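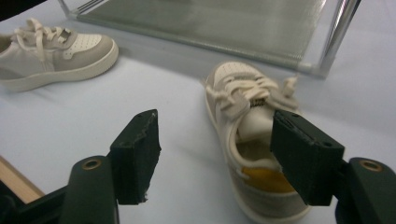 Grippers and soft shoes: what we changed after the lace jam

Updated June 2026

Quite a few of you wrote in after I mentioned the lace jam in passing at the end of the glue page, so I've finally sat down and put it all in one place. Most of it applies whether you're squeezing the fingers by hand or letting an arm do it, and a good deal of it would do just as well for gloves, bags, soft toys and anything else with a give in it and a dangly bit.

First, what happened. We'd been teaching our little Palen arm to pick a trainer up off the bench and set it down inside a clear display box. The way we do it is to run the job by hand with the hand-held gripper a good many times, and then let the arm have a go with the same sort of fingers. The hand runs had gone nicely. On the arm's 19th go it took the shoe by the heel, lifted, and a loose lace end had got itself round the back of the right finger, between the finger and its mount. When the arm opened its fingers over the box the shoe didn't drop away. The arm carried on as though it had, swung back to the start, and took the shoe, the lace and very nearly the box along with it. Colleen Dufour was standing closest and put her hand out to save the box, as any of us would, and the fingers closed on the side of her thumb. It was a bruise and a fright and no more than that, but we switched everything off and had a pot of tea and a proper think.

Sort the laces before anything else

Tie them or tuck them. I know it's tempting to leave them loose if the real shoes will turn up loose, and there's something to be said for practising on the messy ones, but do that with the hand-held gripper, where your own eyes are on the finger the whole time. For the arm, ours are now tied in a flat bow with the ends tucked under the crossings. If you must run them loose, lay the ends over the side of the shoe away from the mount, and check again after every single lift. They creep!

Look behind the fingers as well as between them

All our attention had gone on the gripping faces and none at all on the gap at the back, where the block meets the arm. It's a lovely little trap for anything thin. We closed ours with a strip of soft foam held on with cloth tape, folded so there's no raw edge facing forward. It needs replacing every so often and it looks dreadful. You can get neat moulded sleeves for some makes, but ours would have needed trimming and I didn't fancy taking a knife to something I couldn't easily replace.

Run a thumbnail down the finger edges

Switched off, please. Foam and rubber-faced blocks go rough and chip along the inner edge sooner than you'd think, and a chipped corner will snag a padded collar or pull a thread out of the lining. Light rubbing with a fine sanding block will take down a small nick. Anything deeper and I'd change the block, and change both together, as a fresh one against a worn one grips crooked and the shoe slowly turns as it goes up. I spent an entire afternoon blaming the software for that one, and I'm still a bit cross with myself.

Heel grip or side grip?

Lise Campbell and I disagree about this and probably always will. Going in at the heel, with one finger inside the opening and the other outside, gives you a nice sure hold and keeps you off the toe, where a pale shoe shows every mark. Lise prefers to take the shoe across its middle. My feeling is that across the middle you're pressing right where the laces are, but she's right that a heel hold folds the collar down if you squeeze too hard, and the insole can ride up with it. If you go in at the heel:

Bring the inside finger down slowly and let it touch the lining before you close.
Close only until the shoe stops slipping, then stop.
Pull the insole straight afterwards.
Give the collar a rest between lifts. We do 12 and then swap to the other shoe of the pair.

Give the box somewhere to be

A clear box is harder to judge than you'd expect, by eye or by camera, and ours used to wander across the bench a little each time it got nudged. There are now four rubber feet under it and a pencil mark at each corner. Keep the rim well clear of where the elbow of the arm passes. Ours wasn't, and that's really why Colleen reached out in the first place – she could see it going.

The stop button, and where your hands are

We did have a stop button. It was at the far end of the bench behind a roll of paper, so it might as well have been in the garden. It has moved to the front edge, left of centre, where anyone standing can slap it without leaning across, and we've agreed between us that whoever is watching keeps one hand near it and the other hand off the bench altogether. If something's about to fall, let it fall. I've said this out loud so often that I've started saying it over the washing up.

After a stop, count off 60 seconds before you go in. Our arm can sag slightly once the power's gone and I'd like it to finish doing so without my fingers underneath. Then free the lace or whatever it is with scissors if it won't come easily. A pair of laces costs very little and tugging at a finger mount can bend it.

Make it check that it's let go

This is the one change on the arm itself. It now opens, lifts by around 2 centimetres, and waits for one of us to press a key before it swings back. It's slow and rather dull, and we'll take it out again when we trust it, possibly in November when we've a bit more time for testing.

Cleaning up the shoes

Black rubber marks on white soles come off with a damp cloth and a dab of bicarb. Suede wants a dry suede brush and patience. Try the toe last and go gently around any punched holes, where the paste sits and dries to a crust that you'll be picking out with a cocktail stick.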